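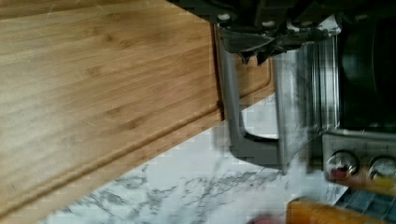 Summer placement at a food plant, what should I bring and ask?

Posted by Yolanda Mbeki, June 2018

I start at the Dellton soup plant in two weeks and I'm so excited I've already bought the boots! I'll be with the packaging team first and then move over to quality. My degree is in supply chain, so I've never set foot on a production floor. What should I read up on, and is it OK to ask the line operators questions while they're working?

3 answers

Stuart Catterall
Congratulations, you're going to love it! I did 22 weeks at Rondeck, on a sauce line, and the operators taught me more than any manual. Don't talk to them during a changeover. Catch them at the shift handover or on break, and bring a small notebook if the site allows one (ours had to be the metal-detectable kind, with the matching pen). Read up on allergen cleaning and on how downtime gets logged. My whole project came out of the downtime sheets: 317 short stops on one labeler, nearly all of them from the same sensor! Also ask if you can sit in on the morning meeting. I went every day and by the end they had me presenting the numbers.

lineside63
Earplugs. And no jewelry, they will send you back to the locker room.

Skiltotton
Seconding the notebook. I was at Lightfoot until last September and the thing I'd add is walk the warehouse too, even if it isn't on your schedule. With a supply chain background you'll spot stuff there right away. Get someone to explain how pallets are released from hold. Have fun, and come back and tell us how it went!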